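Speaker notes – Looking after one hand-held gripper between sessions
Halonen workshop, Tuesday, second slot, 15 minutes

Slide 1. Scope
One unit only, the hand-held gripper at the Vistix site. No arm behind it, so no controller faults today. Everything covered is mechanical or camera side. Say this early or the questions will go to servo tuning.

Slide 2. Service record
281 sessions logged since August. 37 entries in the fault log. Most are finger alignment, then camera focus, then loose housing screws. Read the three headings, skip the table.

Slide 3. Finger pads
Wipe both pads with a damp lint-free cloth before each session. No solvent – it hardens the surface and the grip goes. Check the inner contour with a fingernail. Any nick that catches means a new pad. Replace pads in pairs, never one side alone. Spare pads come from Fusiver in bags of 10.

Slide 4. Alignment
Close the fingers by hand on the gauge block. The tips should meet the block at the same moment. If one side leads, loosen the clamp, reseat, tighten, repeat. Do not correct it in software. We did that for two weeks and had to throw out the recordings.

Slide 5. View check 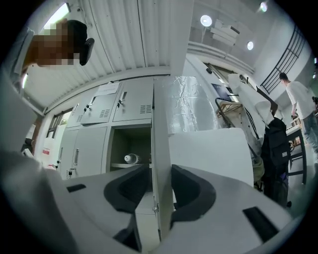
The view check is done after every pad change and takes under a minute. Hold the unit level, open the fingers, save one picture, and compare it with the reference. Both fingers must be in view with a clear gap between them, and the housing should stay along the bottom. Use a straight edge in the room as a guide for the gap; the open locker door does the job, with its thin edge standing between the two black fingers. Dark corners come from the round image border and are not a fault.

Slide 6. Storage and handover
Fingers open, lens cap on, unit flat in its case. Write the session number and any pad change in the Stistuvetti log before leaving the room. Next user repeats the alignment check even if the log is clean.

Questions. Have the gauge block and one worn pad ready to pass around.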